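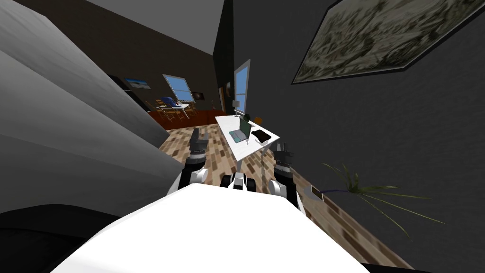 Jan 1, 2026
By Baiba Koppel

Happy New Year, everybody! I know most of you are still on the couch, but I have news from the Catuvlow allotments and I couldn't sit on it until the next newsletter.

We got the lease. The Paulauskas family, who own the strip of land behind the old Allcombe nursery, signed it over to us for another 29 years, and they threw in the wedge by the creek as well (the one with all the brambles, so thank you, I think). That gives us room for 45 new beds, and I've already been asked by four different people whether they can have the sunny end. The answer is that it goes by the waiting list, same as always, sorry!

I called Helju Kazlauskienė, who started the gardening mornings back when it was her and a wheelbarrow, and she was thrilled. "I had my seed potatoes picked out and no idea where I'd be putting them," she told me. She wants the creek side for willow and currants, and I wouldn't bet against her.

Money next. The fall plant sale in October brought in $637, and the soup lunch added another $474, which pays for the first load of compost and a good part of the fencing. We're still short on the water line. Justinas Hunt is getting a second quote for the trenching because the first one made us all go a bit quiet.

The clearing starts as soon as the ground dries out enough to walk on. Bring gloves, thick ones, and loppers if you own them. We have plenty of rakes and hardly any decent forks, so if there's one rusting in your garage, I'd love to have it. Kids are welcome on the upper beds but please keep them off the creek bank until the fence is in.

The gardening mornings for people coming by referral carry on as before, in the polytunnel, with tea. Dace Zariņš has taken over the sign-up sheet from me, so talk to her if you'd like to come along or you know someone who would. New folks don't need to know a thing about plants. I killed every tomato I touched my first year and they still let me back in!

I'll post the bed map once Indrek has finished drawing it.

Get our newsletter: enter your email to subscribe. You can unsubscribe at any time.

© Catuvlow Community Garden | Contact us | Back to top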